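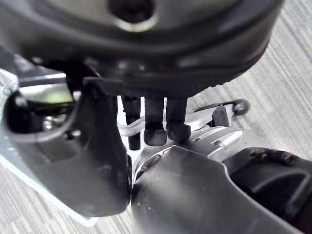 Setting Out a Small Greengrocer Display
Student project report, Retail Environments, Level 2
Seema Agarwal
Distthorpe
Submitted 9/11/25

Introduction

This project looked at how fruit and vegetables can be set out on one small display stand so that a person who does not know the shop can find what they came for. I work Saturdays at Taltmont, a greengrocer on Langat Street, and the layout there is mostly decided by whatever comes off the truck first. I wanted to try a layout that was planned ahead and see where people had trouble with it.

The work was done in a carpeted room with plain walls. I used artificial produce throughout. Real produce would have been better for smell and for weight in the hand, but it would have gone soft before I finished and I would have had to buy it again each week. The budget was $300, and nearly all of it went on the vegetables. The stand was on loan from the department.

The stand

It is a black metal frame with light wooden trays and a wooden cabinet base underneath. The main tray tilts forward and has thin wooden partitions. There is a second tray above it with a metal rail along the front. Before this project I had thought of the upper tray as the best position, the way it would be in a supermarket aisle. On this stand it is not so simple. The lower tray is larger and the tilt turns the produce toward you, while shorter people have to reach up to get at the top one.

I tried the stand straight along a wall and then on an angle. I kept the angle for the rest of the project. It leaves more room for a person to come up to the near end, and you can look down the length of the tray as you walk toward it. 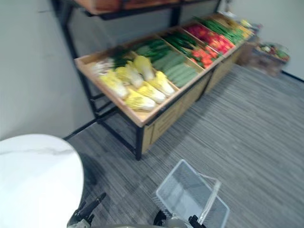 Word count: 900

Planning the layout

I started with three rules, taken from my notes at work.

1. Big, pale things go at the near end.
2. Greens are kept together, but two greens that look alike should not touch.
3. Reds go at the far end or up top, where the colour carries.

The napa cabbages went at the near end under rule 1. They take up a lot of tray and they hold their place once they are down. My first try had them all facing the same way, and it looked like a box that had just been opened. Letting the ends point in different directions looked more like a shop. I would say the cabbages were the easiest part of the project.

Rule 2 was the hard one. Most of what I had bought was green. I had cucumbers, bitter gourds, long chillies, green onions and other leafy greens, and there are only so many compartments to separate them with. On paper I had drawn carrots between every pair of greens, but I had not bought enough carrots to do that. In the end I went by shape and skin. Bitter gourd is bumpy and cucumber is smoother, so I thought the two could share a part of the tray without being mixed up.

Rule 3 worked for the apples, which went in the upper tray. A bell pepper ended up there as well. It did not really belong with the fruit, but it filled a gap at the end.

Trying it out

I asked 40 people from other courses to come in one at a time. Each was given the name of one item on a card and asked to pick it up and hand it to me. I wrote down where they looked first, whether they picked the right item, and anything they said. I did not time them. I had planned to, but people talked while they were looking and it did not seem fair to count that.

Cabbages and carrots gave no trouble to anyone. Apples took a bit longer than I expected, and several people searched the whole lower tray before they looked up. Green onions were found quickly by people who cook. The rest tended to look for something small and near the front, when I had laid the onions behind the cabbages.

The bitter gourds were the main problem. People who knew them went straight to them. People who did not know them usually picked a cucumber, put it back, and asked me what a bitter gourd was. A layout cannot fix that by itself. It would need a sign, and I had decided at the start to leave signs out.
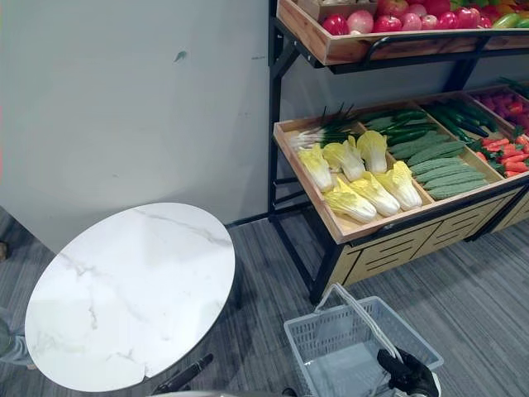

The compartments that had one kind at the back and another at the front also caused some confusion. A pile in front hides part of what is behind it, more so if you are standing close. Chillies behind gourds was a poor choice for this reason. Chillies are thin and lie flat, and I should have put them in front and stacked the gourds at the back. I noticed this on the second day but left it as it was so that everyone had the same layout.

Resetting the stand between people took more time than the test. Artificial vegetables are light and they slide on a tilted tray. The cucumbers were the worst. Laying them lengthwise in tight rows held them better than a heap, and I started doing this early on.

What I would change

- Put something people already expect to find up high, and leave the bell pepper out of the fruit.
- Thin, flat items at the front of a shared compartment, bulky ones behind.
- Buy more carrots and fewer greens. The colour breaks in my plan depended on them.
- Run the test a second time with name signs and compare.

I showed the layout drawing to my manager at Taltmont. She liked the cabbages at the near end but said the leafy greens would need to be near the tap for misting, which I had not thought about. With real stock, the order would also have to change with the season. In April we have far more apples than would fit in a tray of that size.

Appendix A has the layout drawings and Appendix B has the notes for each participant, with names removed.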